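## Bench Notes: Moton gets its spring tune-up

Readers who have followed the place-setting work at Ralwood since the Malik trials will know our two-armed table cell, Moton. It has been laying out cups, bowls and flatware for most of the year, and by the start of March the log stood at 2182 runs since the last full service. That's a lot of shoulder travel! So we blocked out a morning, pulled out the checklist from the Skindale shop, and gave the whole cell some proper care.

The first hour went on bolts and cables, as it always does. Both base plates were checked corner by corner, and two screws on the left one took a little extra turn. We also went along the cable runs and added slack where the elbows like to tug (if you have ever chased a fault that only shows up when an arm is fully stretched out, you'll know why we're fussy about this).

Then came the fun part, putting the tableware back and letting the arms work.
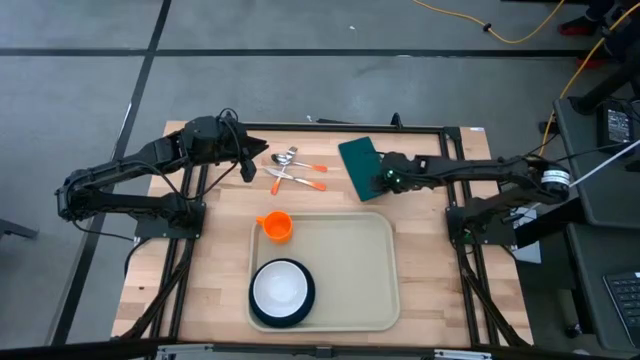

*Moton at the bench, with the right gripper holding the green pad and the orange-handled flatware waiting between the arms.*

We start every check with the soft piece. Metal and plastic are forgiving in their own way, but something soft shows up a weak grip or a lazy wrist very quickly. The new routine asks for 10 clean pickups from each arm before we move on, and if one slips we go back to the finger pads, wipe them down and begin the 10 again. It's slow going and I love it, mostly for the moment when both arms settle into the same rhythm.

Next up is zeroing. Each arm goes to its rest pose, we compare the joint readings with the sheet taped inside the tool cabinet, and anything that has wandered gets set again. The right wrist had drifted a bit over the winter. The left one was spot on, which surprised all of us!

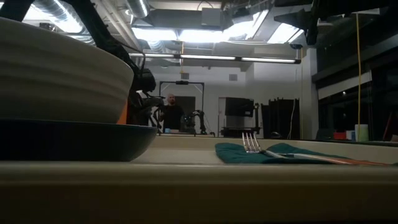 With the zeros saved, we moved to flatware, and forks are still the piece I'd warn a newcomer about. The handle is thin, the neck slopes, and a fingertip set a hair too high will ride right over it. Lowering the approach by 5 millimeters made a real difference in our early tries, so that setting stays in for now.

From here on, the quick check (bolts, pads, zeros) happens every 300 runs, and the long one stays a spring job. If you use the cell in the evening, please park both arms at rest before you power down and write your run count in the log by the door. Spare finger pads are in the top drawer, and the next batch is already on order from Skindale.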